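**Open day at Selik – anybody else go?**

**boardswap_16**

Went to the Stastutbridge open day this afternoon, the Selik building, the one with the robot PC teardown cell. Posting before I forget it all. Signs were useless, parked at the wrong end twice.

Short version: the arm does CPU and memory handling on old desktops. Case on its side, panel off, plate of holders next to it for the parts. Crowd was bigger than I figured, could not get near the bench till after 4. They ran the talk first and then the demo, should of been the other way around.

I did get a decent look at the setup in the end. Tower is a pretty ordinary one, blue clips everywhere, which I guess makes life easier for a robot. Or for anybody.

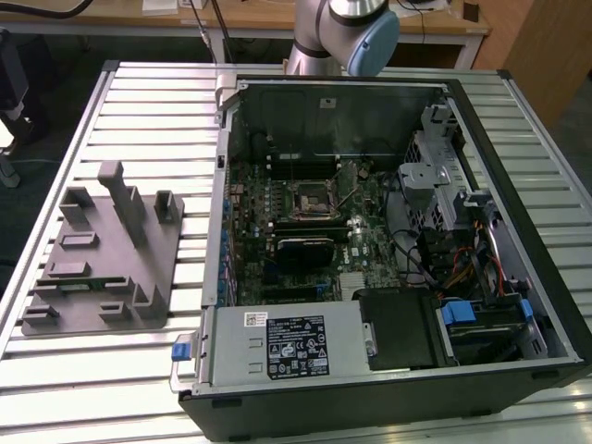 **Dela Atinga**

I was there too! Probably stood right behind you. I liked it more than you did by the sound of it. The talk was dry, fine, but Aiguo Jiang took every question after and didn't dodge the hard ones. Somebody asked what the thing costs and he just said 3,828 for the gripper and fingers, arm not included. More than I've spent on PCs in my life.

My one gripe – they kept saying "any desktop" and then only showed one type.

**Fengfan**

not sold. I can pull a CPU in less time than it took the guy to introduce himself. what's the point

also Feng had a socket demo last August and it was the same story, nice arm, slow as mud

**boardswap_16**

@Fengfan speed isn't the pitch tho. Pitch was doing it all night with no one there. Whether it's true, different question.

**Fengfan**

"all night" on one model of PC. come on. real ewaste comes in on a pallet, half the cases are bent

**Dela Atinga**

Bent cases did come up. Aiguo's answer was they sort by hand first and the odd ones never reach the cell. So yeah, Fengfan has a point there.

But I do repairs for a living and the socket is the part I'd be scared of. Those contacts are tiny, you drop a chip on them at an angle and that's your board gone. Fingers on this one are skinny and go right down on the processor. I'd want to see 11 boards in a row before I trusted it with mine.

Stuff I wrote down, in no order:

- Cell runs on the same bench they use for training new people
- Holder plate gets swapped per job, they have a few
- Sockets get opened first, then the chip work, memory is its own routine

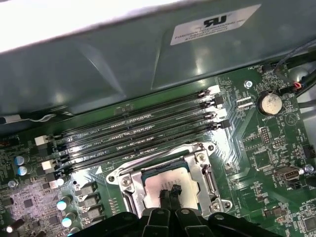 - Fuvwood is doing the next open day, sign up at the front desk or by email
- Coffee was bad

**Fengfan**

ok the holder plates are kinda smart. still think a person with a vacuum pen wins

**ramslot**

Person with a vacuum pen gets a sore neck by lunch. Ask me how I know. Did this for a refurb place, we had 16 of us at the benches and everybody hated socket duty.

Didn't make it to this one, kids. Would of gone for the demo and skipped the talk. Is it gripping the CPU by the sides or what? Suction always let go on me when the lid had old paste on it.

**Dela Atinga**

By the sides, two fingers, chip flat between them. Load plate swung up out of the way so there's room to come in. 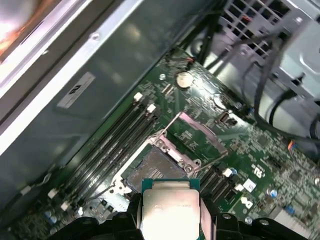
**ramslot**

Do they let you bring your own machine in for the Fuvwood one?

**Dela Atinga**

Only if you email ahead with the model, and they still might say no. Aiguo said they need time to set up a plate for it.

**Fengfan**

so "any desktop" as long as they get to pick it. got it

**boardswap_16**

lol. Fair. I'm going anyway, can fit two more in the car if anyone's near Stastutbridge. Parking on the correct side this time – PM me.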